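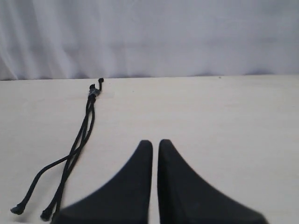 The Westeck 908 is a linear bench lamp for sewing rooms, repair counters and inspection tables. It is fixed above the back of the working surface and throws its light forwards and down, so that the fitting stays behind the line of sight of a seated user. Most bench lamps are chosen on brightness alone, which says little about how well the user will see the work. A black cord on a pale tabletop, with a white curtain hanging behind it, can be picked out in almost any light. Navy thread on black cloth cannot, and the 908 was designed for the second case. The lamp has a wide, shaded strip of small light sources behind a frosted cover, and a dimmer that holds its colour over the full range.

The model number is the length of the body in millimetres. One lamp suits a single working position.

Summary

Body length: 908 mm
Light output at full setting: 2,597 lumens
Colour settings: 2 (neutral, cool)
Dimming: stepless, by rotary knob
Body: aluminium, powder coated
Cover: frosted acrylic, removable
Mounting: wall bracket, shelf bracket or bench post
Supply: external driver, supplied
Units that can be linked: up to 6
Use: indoor, dry locations only

Light output and direction

The output figure is for the complete lamp with the cover fitted, at the neutral setting, after the body has reached working temperature. Output without the cover is higher, but the lamp should not be used that way. The bare strip gives a row of hard points that are reflected in scissors, needles, glass and polished metal.

The strip is set back inside the body, and the front lip forms a shade along the whole length. With the lamp fixed at the recommended height, a seated user of average build does not see the cover directly. A standing user will see the lower part of it. Where the position is used both seated and standing, fit the deep shade (see Accessories) and tilt the body one stop further down.

The light falls off gently towards the front edge of the bench. This is intended. Work is normally held between the user and the lamp, and an even spread across the whole depth would put more light into the user's lap than on the work.

Shadows from a long source are soft at the edges. They are still present, and a hand held close to the work will darken it to some degree. Users who do very close work, such as lifting single stitches or reading worn type marks, often keep a small arm lamp at one side for that purpose. The 908 leaves the bench clear for one.

Colour settings

A slide switch under the left end cap selects neutral or cool. There is no warm setting. Warm light makes it harder to tell dark blue from black and cream from white, and both pairs turn up in ordinary mending and repair work.

Neutral is the setting for general use. Cool gives a slightly sharper separation between dark shades and is useful for short checks, but some users find it tiring over a full day. Each setting uses its own set of light sources, and the output figure changes little between the two.

If colours are being matched against a sample, both the sample and the work should be looked at under the same setting and on the same surface. A match made under one setting should be checked under the other before cloth is cut or paint is mixed. Daylight from a window will alter the result, and a blind or plain white curtain is the simplest way to keep it constant.

Dimming

The knob is on the right-hand end and turns through most of a full circle. It clicks off at the low end. The setting is held by the position of the knob, so the lamp comes back to the same level after the supply has been switched off at the wall. This matters in workrooms where all bench sockets are switched from one point at the end of the day.

The driver does not dim by visible pulsing. Rotating parts such as machine spindles and bobbin winders do not appear to stand still or turn backwards at low settings. Normal guarding must still be used.

The lamp must not be connected through a wall dimmer. Doing so will damage the driver, and the damage is not covered by the guarantee.

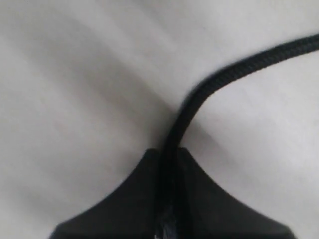 The bench itself has more effect on the result than most buyers expect. A matt surface in white, cream or light grey returns a useful part of the light to the underside of the work and softens the shadow below the hands. A gloss surface returns the same light as a bright bar that moves as the user moves. Dark rubber mats return very little, and where one has to be used the lamp should be run at a higher level. Plain cotton sheeting, pinned flat, is an acceptable cover for a gloss bench that cannot be changed. It should be pulled reasonably tight, as deep folds throw shadows of their own when lit from the back.

Mounting

Three mounts are made for the 908. One must be chosen when ordering, and the others can be bought separately.

Wall bracket. A pair of steel plates, fixed through two slotted holes each. The slots allow a small correction after drilling. Suitable for masonry and for timber studs. Fixings are not supplied, as the right type depends on the wall.

Shelf bracket. A pair of clips that hold the body below the front edge of a shelf. The shelf must be solid and must not flex when loaded. Hollow shelving is not suitable.

Bench post. Two upright posts with clamps for the back edge of the bench. The clamps have rubber faces and will not mark a painted edge if tightened by hand. The posts are adjustable in height and are the best choice where the bench is moved from time to time, or where the wall behind it is a partition or a curtain.

In all three cases the body tilts on its mounts and is locked by a thumbscrew at each end. Slacken both before changing the angle. Turning the body against one locked end will twist the mount and may crack the end cap.

Linking

Up to 6 lamps can be run in a line from one supply using the Wekbridge link lead. The lead plugs into the end cap of one lamp and the facing end cap of the next. Each lamp keeps its own knob and colour switch, so that people sitting side by side can work at different levels.

The standard driver supplied with a single lamp will run 2 lamps. For longer lines, order the larger driver. It has the same output plug and a bigger case, and needs free air on all sides. It should not be placed in a closed drawer, behind stacked cloth or directly above a heater.

Link leads are keyed and can only be inserted one way round. Do not connect or remove them with the supply on.

Leads and routing

The low-voltage lead leaves the body at the left end. It is black, and can be clipped along the back of the bench or brought down a post. Leave a loop of slack at the end cap so that the lamp can be tilted without pulling on the plug. Do not staple the lead, and do not run it across the working surface, where it can be cut by shears or caught by a rotary blade.

The mains lead plugs into the driver and can be replaced without opening it.

Cleaning and care

Switch off and allow the body to cool. Wipe the cover with a soft damp cloth and a little washing-up liquid, then with clean water. Do not use window cleaner, spirit or any solvent. These leave the acrylic clouded, and the clouding cannot be polished out.

Lint collects along the upper edge of the body in sewing rooms and should be brushed off weekly. A layer of lint holds heat in the body and shortens the life of the light sources. The cover slides out from the right-hand end once the cap screw has been removed. It is a good idea to slide it out over the bench, as it is springy and can jump when the last part comes free.

The strip is fitted on a tray and can be changed as one piece. The driver, knob, switch and end caps are also stocked as spares.

Accessories

Deep shade. Aluminium, clips to the front lip. For standing positions and for benches that face each other.

Wekbridge link lead, short. For lamps mounted end to end.

Wekbridge link lead, long. For lamps with a post, shelf upright or socket between them.

Gwynne bench post, tall. Replaces the standard post where the lamp must clear the head of an industrial sewing machine.

Grellivum lead clips. Self-adhesive, black or white. The surface must be clean and free from wax polish.

Driver, large. For lines of more than two lamps.

Finish

White or dark grey. The inside of the shade is white in both versions, and the choice of finish has no effect on output. The end caps are moulded and are a slightly different shade from the coated body. This is normal and is most noticeable on the dark grey version.

What is in the box

Lamp body with cover fitted, standard driver, mains lead, one pair of mounts as ordered, two thumbscrews, hexagon key for the cap screw, printed instructions.

Not suitable for

Bathrooms, wash rooms, outdoor use, spray areas, or any place where there is flammable vapour. The body is not sealed against dust from sanding or grinding. For positions where oil or cutting fluid may reach the lamp, a sealed machine light should be used.

Data on this page revised 17 November 2021. Lamps supplied before that revision have the colour switch on the right-hand end, next to the knob, and take the same cover, driver and mounts.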